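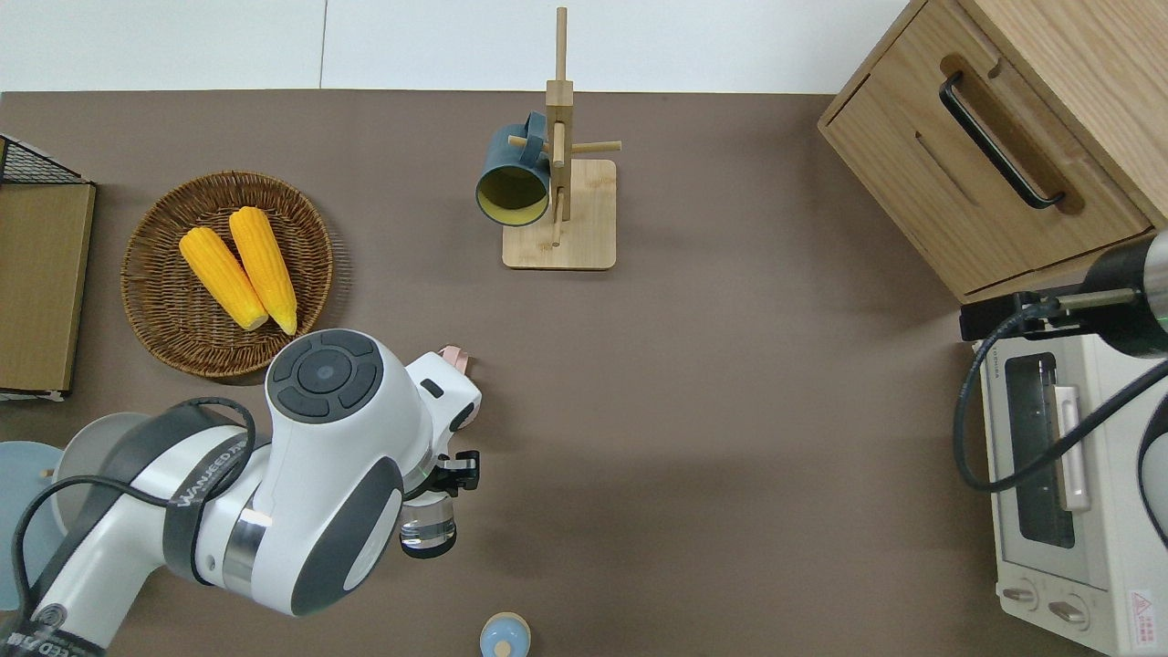 The planner that stopped asking for a perfect map

Most of the delay in a two-arm kitchen cell comes from software waiting on other software. At Gornum, the controller used to hold each motion until the perception stack had returned a full model of the tabletop. Transparent objects were the worst case. A clear cup returns few usable depth points, and the old pipeline retried until it timed out.

Ruan Mofokeng and Fatima Tshabalala rewrote that part in January. Their planner, Lovunmont, accepts a partial model and attaches an uncertainty volume to every object. A woven basket gets a tight one. A clear cup gets a loose one, and the gripper slows when it enters.

"The arm can start moving on what it knows," says Mofokeng. "The last 100 milliseconds of the approach are where the detail matters."

Each plan is drawn from 2000 sampled trajectories, scored against both arms at once. Cables are modeled as swept regions with a fixed margin – a crude method, and Tshabalala wants it replaced. Median planning time is now 159 milliseconds.

Handles remain a problem. Of the 11 open faults in the tracker, most concern mugs on a rack, where the estimated pose flips between two solutions. Pravesh Sibiya is testing a filter that keeps both until the wrist camera has a closer view.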